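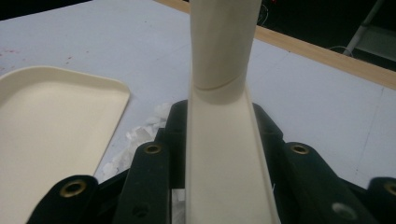
Wandetti will play its home baseball games under lights from December, after the club agreed to a lease of 29 months with Doltik. Coach Skarphéðinn Hafþórsson said the first practice is on Wednesday, and all 60 junior players are invited. For small ones who are not ready for a pitcher, there will be tee drills first. The ground has room for 600 people - entry is free for the first 2 games.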